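Notes orateur -- kit Plumurano, créneau de 14 h

Commencer direct, pas de bio. Le kit : 2 bras, caméras au poignet, cellule à monter soi-même. Loué chez Grasdale, pas acheté. Dire le prix à la fin, sinon on ne parle que de ça.

Premier point : le sol. Marbre veiné, brillant, exprès. Les reflets, c'est la vraie vie des clients.
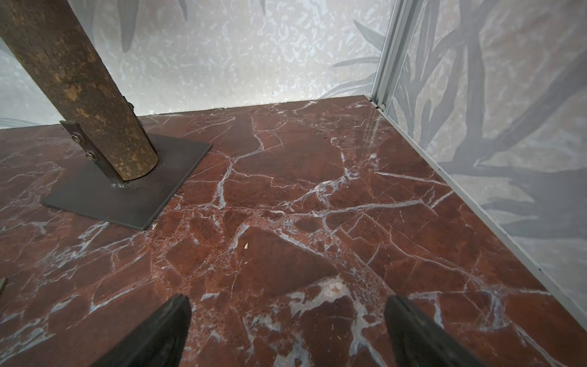
Vue poignet : pied du poteau, platine et sol marbré.

Deuxième point, la cellule complète. Profilés alu, papier peint à feuilles. Insister : 71 pages de notice, dont la moitié sur le calibrage -- trop long, l'avouer.

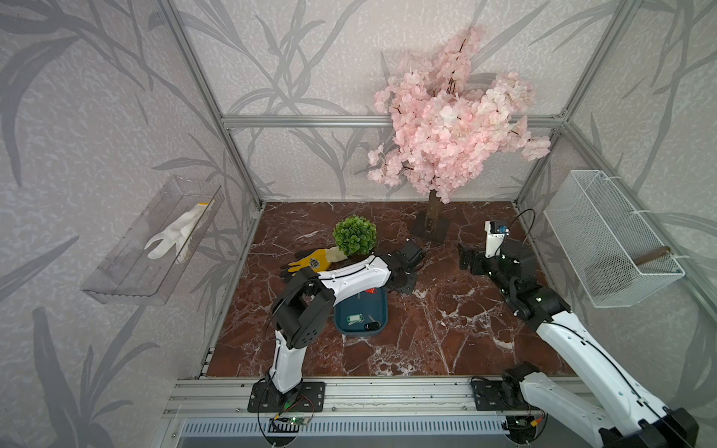 Kevin Gallagher trouve, lui, que le calibrage reste le meilleur morceau du kit, et qu'il paierait rien que pour ça. Bon. Laisser le débat ouvert, pas plus d'une minute.

Troisième : les objets souples. Gants, donc. Comparer avec l'offre Garner, moins chère mais support par mail uniquemment.
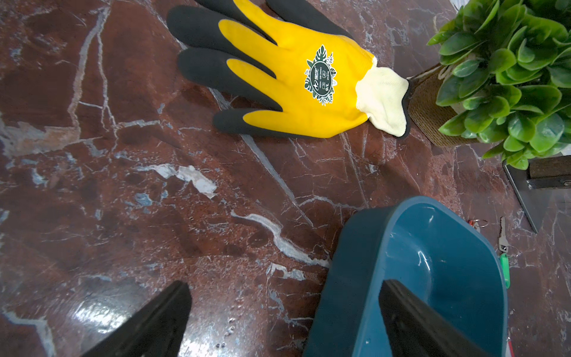

Et la maintenance, qui la fait ? Question reçue au dernier passage, elle reviendra. Réponse : Osagie, contrat à part, 242 euros par mois.

Quatrième : les clés. Petit, métallique, ça brille -- le cas dur.
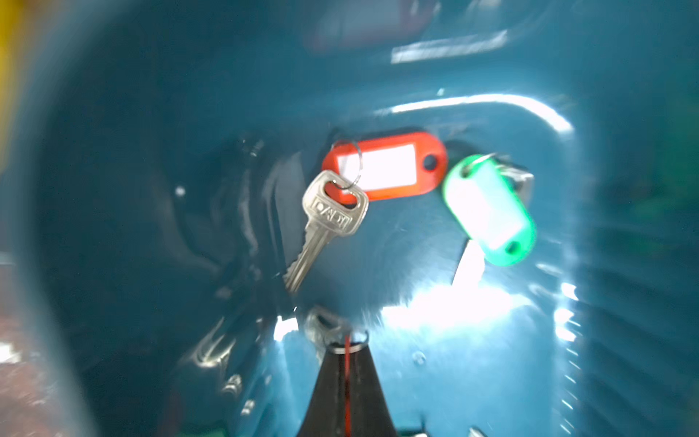
Ne pas promettre un taux. Donner nos 92 essais, renvoyer au tableau en annexe, dire que la doc ne parle presque pas des petites pièces. Puis le prix. Puis les questoins.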